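2026-03-11

# Shelf-stocking humanoid learns the job from people in Ludwood

A small team in Ludwood is teaching a two-legged robot to take goods off a shop shelf and put them on a table, with a person guiding its arms for every move. The project is called Donuvar and is run by Trekside, which makes handling equipment for shops and stockrooms. The company said this week that the first stage of the teaching will carry on until June.

The robot is not being programmed in the usual sense. An operator wears a headset and a pair of gloves and sees what the robot sees. When the operator reaches out, the robot reaches out. When the operator closes a hand, so does the robot. Everything is recorded: the view from the head, the position of each joint, and how hard the fingers are pressing. One complete go at a task is called a demonstration, and Trekside wants 700 of them before it lets the robot try the work by itself.

The task sounds simple. The robot stands in front of a shelf of snacks, takes hold of one item, lifts it clear of its neighbours, turns, and sets it upright on a steel table. A person could do it without thinking. For a machine with jointed fingers it takes a good deal of practice, and most of the trouble comes in the first few centimetres of the lift.

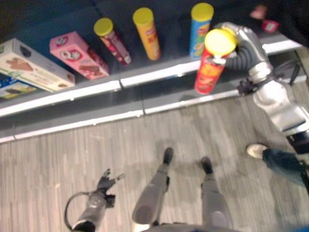

Tall, narrow packets are among the hardest things in the shop for it. They tip easily, and if the fingers close too low the top swings away from the hand. Operators are told to approach slowly, stop just short of the item, and only then close the grip. A demonstration in which something gets knocked over is kept but marked, so that it can be left out of the training or used later to teach the robot how to put a mistake right.

Trekside began with a much plainer set-up. Last year the team moved the robot's arms by hand, one person holding the wrist and another pressing the record button. That worked for short movements, and it is still used to check new fingers or a new wrist part. It was slow, though, and the people doing the guiding kept getting in the way of the head camera. Remote control took over in the autumn.

A new operator now has 14 hours of practice before any of their work counts. The first few are spent away from the shelf, opening and closing the hands and getting used to the slight delay between a person's movement and the robot's. After that they move on to single items, and then to fuller shelves where there is less room for the fingers.
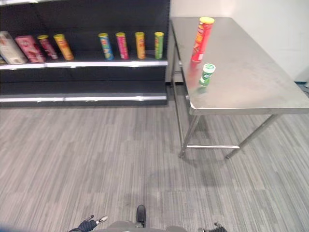 The software that learns from the recordings comes from Sproģis, a firm that has worked with Trekside on two earlier projects. It looks for what the good demonstrations have in common and builds a pattern the robot can follow when the goods are not quite where they were before. For that reason the team does not tidy up much between goes. Packets are left leaning, gaps are left open, and boxes are put down at odd angles. A shelf that always looked perfect would teach the robot very little about a real shop on a Saturday afternoon.

Lighting is changed as well, and so is the spot where the robot starts. Some sessions begin with it square to the shelf, others with it half turned towards the table. Operators are asked not to correct the starting position unless there is a risk of a fall. They are also asked to use whichever hand they would naturally use themselves, and to leave the other one out of the way.

Standing still turns out to be a task of its own. Each time an arm goes out, the weight of the whole machine shifts, and the legs have to make up for it. The operator has no control over this part. Balance is handled on board, and the recordings show how the legs answer each reach.

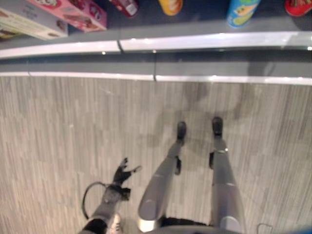
Early on, the team found that people tended to lean when they wanted the robot to reach further, as anyone would at home with a high cupboard. The robot does not copy a lean, so the hand would stop short and the operator would push harder. Training now covers this on the first day. If an item is too far off, the operator asks for a step forward and waits for it to finish before starting the reach again.

Low shelves are the next problem. The robot can bend, but looking down and reaching down together leaves it less steady, and the operator's view becomes crowded with the robot's own limbs. Trekside has put off the lowest shelf until the spring sessions are over. The company said it would sooner have good recordings from one height than poor ones from three.

A second group of demonstrations deals with putting things down. The rule is that an item has to stand by itself, the right way up, with the hand fully clear, before the operator ends the recording. Letting go too early was the most common fault in the first batch. The fingers would open while the base was still a little way above the metal, and the item would land with a knock. Of the recordings thrown out so far, 56 were for this one reason.

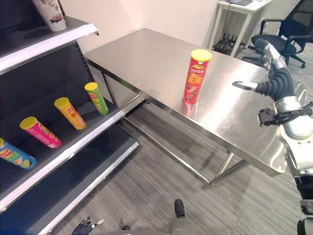

Trekside has also changed how it judges the end of a go. At first a recording was passed if the item was upright, and the hand was ignored. The checker now looks at where the fingers are too, and wants to see open space between them and what has been put down. A red crisp canister standing alone on the table, with the black hooked tip of the gripper pointing towards it, is the sort of view the checker has to judge. The shiny steel makes it harder, as the top throws back bright patches of light that can confuse the software. Sproģis wanted the table covered with a mat. Trekside said no, on the grounds that plenty of stockrooms have steel tables and the robot would have to get used to them.

Sessions last 40 minutes, after which the operator must take a break. The gloves are light, but holding the arms out in front is tiring, and tired operators make jerky movements that the robot would learn along with the useful ones. Two people are on duty at any time — one in the headset and one near the robot with a stop button. The second person also resets the goods, notes down anything odd and calls out if a cable is likely to catch.

The company has not said which shops might use the robot or what it would cost. It described Donuvar as a trial and said there were no plans to put the machine in front of customers. If it is used at all, it will be in stockrooms first and outside opening hours, with a member of staff in the building.

There is also the question of how far the lessons carry over. A robot that has learned to handle one shape of packet may do well with a similar one and badly with a soft bag or a glass jar. The team plans to test this in June with goods left out of the demonstrations altogether. Bags will be tried first and jars later, once the grip pressure settings have been checked.

Trekside is looking for more operators in the Ludwood area. No background in robotics is needed, and the work is part-time. Applicants should be comfortable wearing a headset and will be asked to do a short trial with the gloves before they are taken on.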